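Courses > Building Materials > Unit 4 > Handout: Stone and Tile Indoors

Overview | Handouts | Reading list | Coursework | Contact

Unit 4: Stone and Tile on Interior Walls
Plevedthorpe College, Building Crafts, Level 2

Read this before the practical. Bring it with you, along with your notes from Unit 3 on backgrounds and adhesives. The sections on grout and sealing will come up in the written paper.

1. What counts as stone

In the trade the word "stone" is used loosely. A customer who asks for marble may mean true marble, a polished limestone, or a porcelain tile printed to look like either. You need to know which one is going on the wall, as the adhesive, the cutting and the cleaning all depend on it.

True marble is limestone that has been changed by heat and pressure deep in the ground. The old grains have grown into new crystals that lock together, and this is why it takes a high polish. The veins are mostly other minerals, such as clay or iron compounds, that were in the limestone to begin with, or that later filled cracks in it.

Limestone has not been through this change. It is made of shell, mud or fine grains held together by natural cement. Some limestones are dense and polish quite well. Others are soft and will mark with a fingernail.

Travertine is a kind of limestone laid down by mineral springs. It has holes. These may be left open or filled at the factory with resin or cement. Filled travertine is easier to keep clean, but some of the filling can drop out in use.

Sandstone is made of grains of sand. It is usually left with a rough face indoors and is rarely used near water.

Slate splits into thin sheets. Check each piece for loose layers before fixing.

2. Mixing two surfaces in one room

It is common to use a large polished panel on one wall and smaller rough tiles on the wall next to it. The panel has few joints and the tiles have many, so the two have to be planned together. Decide first where the corner falls and which material runs past the other. The usual rule is that the thicker material is fixed first and the thinner one is brought up to it.

Colours should be compared in the room itself. Warm stone under cold lamps can look grey, and grey stone beside a tan wall can look brown. Ask for samples from the same batch as the delivery.

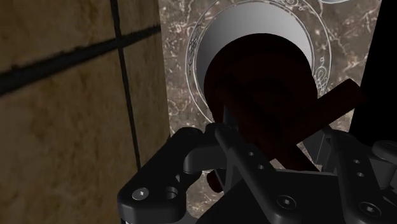

Fig. 4.1 Veined marble panel beside tan stone tile with dark grout.

Dark grout makes every joint stand out. If the joints are even this looks sharp, and if they are not, the eye goes straight to the fault. Pale grout close to the colour of the tile is more forgiving. On rough stone a dark grout has a second drawback: pigment can lodge in the pits of the surface and is hard to get out. Test it on an offcut and leave the offcut overnight before you decide.

3. Setting out

Find the centre line of the wall and mark it with a level. Do not trust the ceiling or the floor. Lay a row of tiles dry along a batten, with spacers, and see what is left at each end. If the end cut is less than half a tile, move the row over by half a tile and check again.

For natural stone, open several boxes and mix them before you start. Lay the pieces out on the floor and stand back. Move any that are much darker or lighter than their neighbours. With veined panels, decide which way the veins are to run and mark the back of each panel with chalk.

Practice wall for this unit: 30 tiles in a plain grid, each 200 mm square, with joints of 3 mm. Keep the offcuts for the sealing exercise.

4. Adhesive

Use a white cement adhesive for marble and for any pale stone. Grey adhesive can show through as a shadow, and it cannot be put right afterwards. Some green marbles take up water and curl, and these need a resin adhesive with no water in it. Ready-mixed tub adhesive is not suitable for natural stone.

Comb the adhesive in straight lines in one direction. Butter the back of large pieces as well. Lift one piece early on and look at how much of the back is covered. Gaps behind stone leave weak spots and can show as pale patches.

Know the weight before you start. The background has a limit, and the weight of the adhesive and grout has to be added to that of the stone. Plaster alone will carry much less than a proper tile backing board. Look up the figure for the board you are using in the data sheet.

5. Grouting

Seal porous stone once before grouting, so that the grout does not stain the face. Work the grout in at an angle to the joints. Wipe off with a damp sponge, rinsed often. Too much water weakens the grout and leaves it patchy in colour.

Polished marble scratches easily. Use grout without sand in it for narrow joints, and a soft rubber float. Leave a flexible joint, filled with a neutral-cure silicone made for stone, wherever two walls meet. Ordinary silicone can bleed into the edges and leave a dark line.

6. Sealing and care

A sealer slows down staining. It does not stop acids. Lemon juice, vinegar and most limescale removers will etch marble and limestone, leaving a dull mark even where the stone has been sealed. Clean with warm water and a neutral soap.

To check whether a sealer is still working, put a few drops of water on the stone. If the spot darkens within a few minutes, it is time to seal again.

7. Materials for the practical

Sample boards are in store room 16. Lirnov backing board and Vulitz white adhesive are on the lower rack. Monti sealer is kept in the locked cupboard, so ask for it at the start of the session. Wear goggles and a dust mask for all dry cutting. Wet cutting is done in the yard only.

8. Written work

Write one page on each of the following.

Why white adhesive is used behind pale marble.
How you would set out a wall with a window off centre.
The difference between staining and etching, and what can be done about each.

Hand in by 28 Jun 2021. Put your group number and the unit code, 691, at the top of every sheet.

Contact the department | © Plevedthorpe College | Back to top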